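Savow Help Community > Bags and Luggage > Care and Repair

White rings on black backpack after washing, and the strap edge feels stiff
Posted by Mistora, Jun 26, 2023

I have a plain black fabric backpack with padded shoulder straps and a top loop. I washed it in the bathtub with powdered laundry detergent, rinsed it once, and hung it by the loop. When it dried there were pale rings on the lower front and the binding along the straps had gone stiff. The rings vanish when wet and come back when dry. The label inside is unreadable. I would like to know whether this is detergent, sweat salt, or damage to the coating, and whether a second wash will make it worse. Same type of bag:

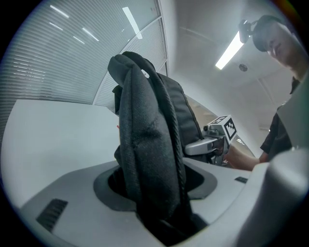

Testar
Detergent. Rinse it again.

Henríquez
The reply from Testar is correct but short on procedure. A mark that disappears when wet and returns when dry is usually a soluble residue. Coating damage behaves differently: it flakes or feels tacky, and it is normally found on the inside face of the fabric. Turn the bag inside out and rub the lining side with a dry thumb. If nothing comes off, assume residue.

Powder is a poor choice for padded items. The foam takes up the wash water and releases it slowly, and as the bag dries the water moves to the seams and to the lowest point, taking whatever is dissolved in it along. That accounts for both the rings and the stiff binding.

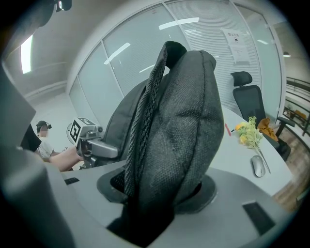 Fill the tub with lukewarm water, no soap. Submerge the bag with all zippers open and press the straps and back panel flat against the bottom 5 times, then drain. Repeat with fresh water until it stays clear and no foam appears when you press the padding. Mine took 8 changes, most of them for the straps. Do not wring the padding - it creases and the crease stays.

If your tap water is hard, do the last rinse with distilled water. Otherwise you may swap detergent rings for mineral ones.

For drying, do not use the top loop. A soaked bag is heavy and the stitching at the loop carries all of it. 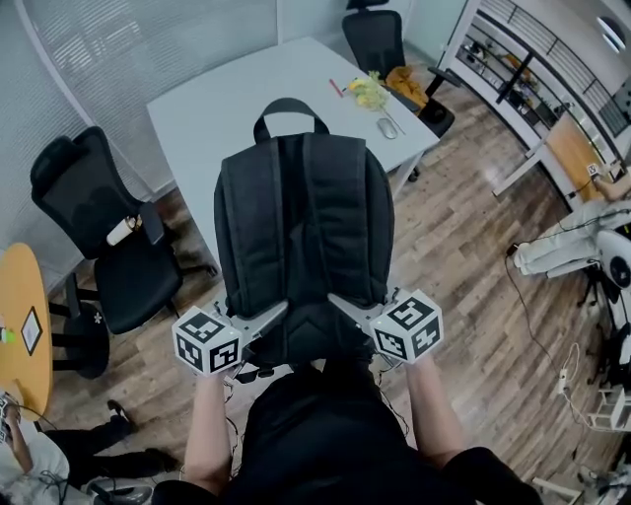 Hang it upside down from the lower strap ends, pockets open, out of direct sun. Turn it right side up after a few hours so the water does not settle in one place. In July mine was dry overnight. In winter allow two days, and check the foam by squeezing it in a paper towel.

Mistora
Ran the plain rinse. The thumb test left nothing on my hand. Rings are gone from the front, one faint line is left near the zipper. The binding is softer but not as it was.

Testar
Rinse it again.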